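# 工单 505:手持夹爪闭合后指垫下端留缝,薄布料夹不住
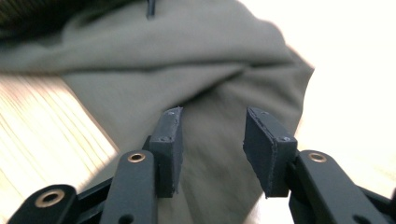 阅读时间:14 分钟

**工位:** Vorumau 单元,布料夹取 
**项目:** Maruyama 
**设备:** 手持夹爪,平行连杆式,打印指垫,连杆由 Multeck 加工 
**报告人:** Mayu Ichikawa 
**处理人:** Larysa Sydorenko 
**开单日期:** 2019年2月5日 
**优先级:** 中 
**状态:** 已处理,待观察

---

## 一、现象

Mayu 开单时写的原文:

> 夹衣服的时候,合到底了,布还会从下面往外滑。厚的地方没事,单层的地方滑得厉害。宽度读数是零,可是对着灯看,两块指垫下端透光。上端是贴住的。早上开工时没注意,不确定是从哪一天开始的。

补问了几句,记在这里:

- 开合手感:合的时候顺,快到底时有一点发涩,再用力能压过去。
- 有没有摔过:没有摔过。上周五换班时放进箱子的方式和平时不一样,手指朝下,上面压了电源盒。
- 有没有换过零件:11月换过一次左侧连杆和指垫,之后没动。
- 滑的是什么布:棉的外衣、T恤、运动裤都试过,下摆和袖口这种单层的位置最明显。带抽绳的衣服夹到绳子时正常,绳子本身有厚度。

机械臂端的同型夹爪没有这个问题。手持的这把用来录示教动作,录完以后由机械臂端按宽度曲线回放,所以手持端的零点和机械臂端的零点必须对得上。手持端夹不紧,操作员会下意识多压一点,曲线末段就会出现一小段没有意义的抖动。Mayu 说回放时机械臂在末段“点头”,查下来就是这一段。

## 二、初步检查

夹爪从工位取下,断开编码器线,放到维修台上。先不拆。

1. **目视。** 两块指垫外形完整,没有崩角。顶边能看到打印层纹,和新件一样。右侧指垫正面有一道细的接缝线,用指甲刮过去没有台阶感。连杆表面无裂纹,铜衬套表面发亮,没有看到铜屑。
2. **螺钉。** 指垫上的螺钉逐个复紧,都没有松。左侧靠下那颗的旋入感比其他几颗硬,先记下。
3. **间隙。** 手动合到底,用塞尺从下往上量。下端塞得进 2 mm 的片,往上逐渐变小,到上端塞不进任何一片。也就是两块指垫不平行,呈倒 V 形。
4. **晃量。** 捏住左侧指垫左右推,有可以感觉到的晃动。右侧几乎没有。
5. **编码器。** 接回线,看读数。全开、全合各重复几次,数值一致。读数没有跳,编码器可以先排除。

宽度读数是从连杆转角换算来的,指垫自己歪了它不知道。这一点以前就写在维护说明里,操作员那边可能没看到,后面补一份。

## 三、排查过程

### 3.1 怀疑指垫

最省事的可能是指垫变形。打印件在箱子里被压过,朝一边歪也说得通。

把左右两块指垫拆下来,在平板上比。正面都是平的,背面的安装面也是平的。把左右指垫对调装回(两边孔位对称,可以互换),再合到底,缝还是在下端,大小没有变。

又从备件盒里拿了一对新指垫,结果相同。指垫排除。

换下来的旧指垫没有扔,装在袋子里,写了工单号。

### 3.2 怀疑螺钉顶住

前面记过左侧靠下那颗旋入感偏硬。拆下来看,螺钉长度和其他几颗不一样,长了一点,应该是11月换件时混进来的。长螺钉会在孔底顶住,扭矩上去了,指垫其实没有被压紧。

换成规定长度的螺钉,旋入正常。再合到底,缝小了一点,但还在。

所以这颗螺钉是问题的一部分,没有解释全部。Mayu 问能不能就这样先用,下午还有一批要录。我的意见是不要,晃量没有消除,零点标了也保不住。工位下午改用备用的那把,备用那把的手柄贴了蓝胶带,别拿混。

### 3.3 连杆与衬套

拆左右两侧的外连杆和主臂,按原位摆在垫布上,每件贴标签。贴标签这一步不要省,左右件镜像,拆散以后放一起很容易认错,去年装反过一次。

先做互换测试:

| 操作 | 结果 |
| --- | --- |
| 左右外连杆各自拆下清洁后装回 | 缝无变化 |
| 左侧外连杆换备件 | 缝略小,晃量无变化 |
| 左侧主臂换备件 | 缝消失,晃量消失 |
| 左侧主臂换回旧件 | 缝和晃量都回来 |
| 左侧主臂换备件,外连杆换回旧件 | 缝消失,晃量消失 |

问题跟着左侧主臂走。外连杆那一行“略小”,后来又试了一遍没有复现,多半是装配时手上力道不同,不作为依据。

把左侧主臂单独拿出来看。衬套压在臂端圆头的孔里,从正面看没有异常,亮的,圆的。翻到背面,衬套没有压到底,一侧比臂面高出一点,另一侧是平的,也就是压歪了。用销轴插进去,转起来有一个位置发紧,转过去又松。Mayu 说的“快到底时发涩”和这个位置对得上。

孔壁上有一段发亮的磨痕,衬套外圈在孔里有轻微转动。过盈配合如果没有压到位,受力集中在半边,用久了就会松。主臂是塑料的,孔一旦被磨大,再压同一规格的衬套也抓不住。

### 3.4 为什么编码器看不出来

这个问题 Mayu 在工单里追问了两次,写详细一点。

编码器装在驱动侧,读的是输入轴角度。从输入轴到指垫,中间经过外连杆和主臂,每个转动副都假设没有间隙。衬套松了以后,主臂在圆头那里可以歪一个小角度,输入轴照样走到机械限位,读数照样是零。指垫上端先碰到,下端被撑开。夹厚的布时,布料自己把间隙填掉,两边还是有压力;夹单层时填不满,就滑。

所以日常检查不能只看读数。透光检查很快,合到底,对着亮的地方看一眼就够。

## 四、处理

### 4.1 更换

- 左侧主臂:换备件(Multeck 现批次)。
- 左侧主臂衬套:随备件新压。
- 左侧指垫螺钉:换规定长度。
- 指垫:换新的一对,旧的留存。
- 右侧:拆检、清洁,装回原件。

备件柜里主臂左件现在剩一件,右件两件。左件已经补申请。

### 4.2 压衬套

11月那次是用台钳直接压的,没有导向。这次用手扳压力机,加导向销。步骤写在下面,以后照这个做:

1. 主臂圆头背面朝下,放在平的垫块上,垫块中间让位孔要大于衬套外径。
2. 孔口和衬套外圈用无尘布擦干净。不涂油。
3. 导向销穿过衬套,先用手把衬套立正,四周看一遍。
4. 慢慢下压。中途感觉力突然变大,停下来,退出来重新对正,不要硬压过去。
5. 压到与臂面齐平。背面用刀口尺靠两个方向,都不能透光。
6. 插销轴转一整圈。全程手感一致才算合格。

压废的主臂不要修了再用。孔扩大以后点胶固定衬套的做法以前试过,胶在开合几天以后会碎,碎屑进到转动副里更难清。

### 4.3 装配顺序

先装右侧,再装左侧。每装一个转动副就手动摆几下。所有连杆装完以后,最后装指垫。

指垫上的螺钉先都带上,不拧死,把夹爪合到底,让两块指垫自己贴平,再交替拧紧。先拧上端再拧下端会把指垫带歪,这次第一遍就是这样,又拆开重来了一次。

销轴处点一滴轻油,多余的擦掉。油多了会顺着主臂流到指垫上,沾到布料上洗不掉,Pirna 那边退过一箱样衣,就是因为这个。

### 4.4 重新标零

换件以后必须重新标零,顺序如下:

1. 接好编码器线,预热到读数稳定。
2. 全开,靠到机械限位,记录。
3. 全合,指垫贴平,用正常操作的力,记录。不要用力捏。
4. 夹标准块,读数和标准块的标称值比较。
5. 写入配置文件,重启采集程序,再夹一次标准块。

第一次标零时标准块的读数偏小,查到是配置文件里还留着旧主臂的补偿值。那个补偿是11月之后有人手工加的,文件里没有注释,也没有对应的工单。现在看,那时候缝可能已经出现了,只是小,被补偿盖过去了。补偿值已经删除,删除后读数正常。

请各位以后不要直接改补偿。需要改的话开单,写明改前改后的值。

## 五、验证

### 5.1 静态

- 合到底,塞尺从下到上都塞不进最薄的片。
- 透光检查,上下一致,不透光。
- 左右晃量基本相同,手上感觉不出差别。
- 单层棉布夹在指垫下端,用弹簧秤往下拉,布不滑。同一块布在换件前一拉就出来。

### 5.2 循环

夹爪固定在循环台上,开合约 2,000 次,中间停机检查两回。停机时看三样:螺钉有没有退,衬套有没有从背面冒出来,透光检查有没有变化。

第一回停机,右侧指垫靠上的螺钉退了一点点,是装配时漏了防松胶。补胶,等固化,继续。第二回停机没有发现。跑完以后复查,衬套仍与臂面齐平,标准块读数和开始时一致。

### 5.3 上工位

Mayu 用修好的这把录了一组。布料选的还是原来滑得最厉害的几件,包括薄运动裤和一件洗过很多次的T恤。她的反馈:

> 合上以后不用再多捏那一下了。下摆能夹住,提起来走到折叠位也没掉。手感比备用那把稍紧,能接受。回放看了几条,末段不抖了。

“稍紧”应该是新衬套还没有磨合。下次保养时再听她的意见,现在不调。

## 六、与 Multeck 的往来

把旧主臂的背面照片和测量记录发给了 Multeck,问两件事:衬套是否出厂压装,孔的公差有没有变。

对方回复摘要:

- 现批次主臂出厂时不带衬套,衬套随附在袋子里,由使用方压装。前一批次是压好再发的。
- 孔的公差没有变。
- 图纸上有压装说明,在第二页。

第二页我们这边的存档里没有,收件时只存了首页。已经向对方要了完整图纸,放进 Maruyama 项目的共享文件夹,首页也一并替换了。

孔的磨损不算来料问题,不走索赔。

## 七、原因归纳

1. 左侧主臂衬套压装时没有导向,压歪且未到底,使用中逐渐松动。主因。
2. 左侧指垫混用了一颗偏长的螺钉,指垫未压紧。次因。
3. 配置文件里的补偿值没有记录,掩盖了早期的偏差。
4. 箱内放置方向不对,有没有影响没法确认。外连杆和指垫都没有受压痕迹,暂时不算原因,但放置方式还是要改。

## 八、后续

- [x] 更换左侧主臂、衬套、螺钉、指垫
- [x] 删除旧补偿值,重新标零
- [x] 循环测试
- [x] 工位试用,Mayu 确认
- [x] 索取完整图纸并存档
- [ ] 备用那把(蓝胶带)按同样方法拆检,它的主臂和这把是同一批换的
- [ ] 螺钉盒按长度分格,贴标签
- [ ] 开工检查表增加透光检查一项
- [ ] 箱子内衬重新开槽,手指朝上放
- [ ] 补左侧主臂备件

备用夹爪的拆检另开单,不挂在这里。

## 九、评论

**Mayu Ichikawa:** 透光检查要对着什么看?工位上方的灯太亮,看久了眼睛花。

**Larysa Sydorenko:** 对着白墙或者台面上的反光就可以,不用直接看灯。也可以夹一条复写纸试,上端和下端的印子应该一样深。

**Mayu Ichikawa:** 好。另外换件之前录的那批要不要重录?末段抖动的那些。

**Larysa Sydorenko:** 先不要删。把有抖动的挑出来单独放一个目录,文件名不要改。能用截掉末段的方法处理就截,单层下摆那几条大概要重录。零点也要注意,旧的是带补偿录的,和新的不能直接混在一起。

**Mayu Ichikawa:** 已经挑出来了,目录名后面加了工单号。补偿值我在你删之前抄下来了,贴在目录的说明文件里。

**Larysa Sydorenko:** 收到。补一句,检查表上透光那一项先手写加在最下面,等正式版改完再换纸。

**Mayu Ichikawa:** 手写加上了。备用那把今天下午录的时候也看了一下,下端有一条很细的光,塞尺还没量。

**Larysa Sydorenko:** 先停用,送过来。修好的这把已经放回工位,在左边抽屉。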